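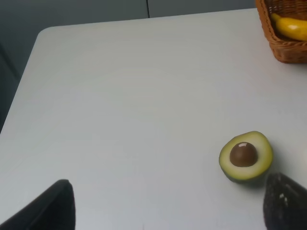
White tabletop against the gray wall.

Hi Maricel,

Progress report time! I know you like these to run to a page or two and I know mine never do, so get a coffee first. It covers everything since we moved the Stistell marketing budget over to email and content, up to the end of June.

The short version is that the newsletter is in good shape, the blog is slower than I promised you in the spring, and the paid social test is done and I don't want to repeat it.

Newsletter first, as it's the part I'm happiest about. We passed 1,000 confirmed subscribers this month. Confirmed means they clicked the link in the welcome email, so none of the old trade show addresses are in there (I deleted that list in the end, after going back and forth on it for far too long). The welcome sequence is now two emails instead of five. I kept cutting and the replies kept getting better. People write back to the second one, the one that asks what they're trying to fix at work, and I've been answering every single reply myself. It eats up my mornings but I've learned more from those than from the survey we paid for last year. A lot of them use the word "handover" for what we call "transfer," so I've changed it on the pricing page and in the sign-up form. Maite Sotomayor is changing it in the help pages too, and she has asked for a couple more weeks on that.

We did have one bad send. I scheduled the May issue for 2 a.m. when I meant 2 p.m., and opens dropped well below our usual. I sent it again to the people who hadn't opened it, with a new subject line, and got most of the way back. There's now a second pair of eyes on the schedule before anything goes out, and those eyes are Maite's.

The blog. We planned 26 articles for the year and 12 are live. That sounds almost on track for the halfway point, but several of those are short and I'd like to go back and do them properly. The one that brings in the most readers is still the plain comparison of spreadsheet templates, which I wrote in an afternoon and nearly didn't publish. The long piece on onboarding, the one I was so proud of – hardly anyone gets past the second heading. I'm going to split it up and see if the pieces do better by themselves.
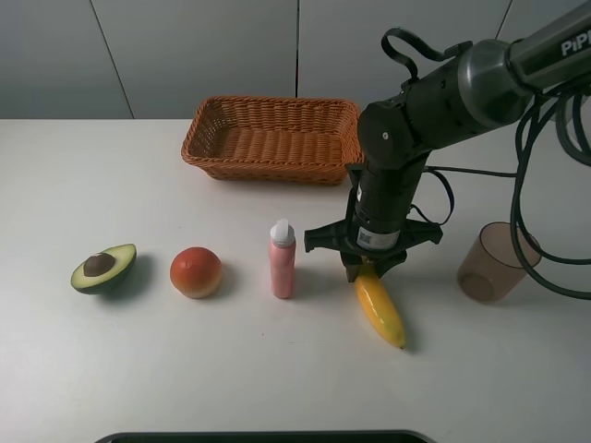 The table with the wicker basket toward the back.

Paid social. You gave us the go-ahead for a small test and we spent the full amount. We ran two sets of ads, one that offered the free trial and one that offered the checklist. The checklist got the clicks and almost no one who downloaded it went on to do anything else. The trial ads got fewer clicks but a handful of real accounts, and when I worked out what each of those cost us I went for a walk. I'd like to put what's left in that line into the partner newsletter swaps.

Which brings me to those. Trorkia ran our piece in their monthly email and we ran theirs in ours, no money either way. It was our best single day for sign-ups this year! Ziltow has said yes in principle and wants to see our numbers first, so I've sent them the same sheet you get. I've also talked to the people at Từ, who make the language practice app. Their readers aren't an obvious match for us, but their editor is keen and I'd like to try it once. Little technical note for whoever sets up the tracking links: the ừ in their name came through as a question mark in our reports, so please use plain "tu" in the campaign tag.

Still open on my side: the unsubscribe page looks broken on older phones, the June invoice from the email platform is higher than quoted and I'm arguing with them, and I owe you the updated audience profiles. Those are half written. I'd rather send them whole.

What I need from you is a yes or no on moving the leftover ad money, and whether you want the swaps reported on their own line or folded in with the newsletter. I've kept them separate in the sheet for now.

Next stretch is the rewrite of the short articles, the Ziltow swap if they come through, and a proper test of sending times – afternoon against early evening, with me checking the a.m. and p.m. twice.

Call me if anything in the spending tab looks odd. I moved some columns.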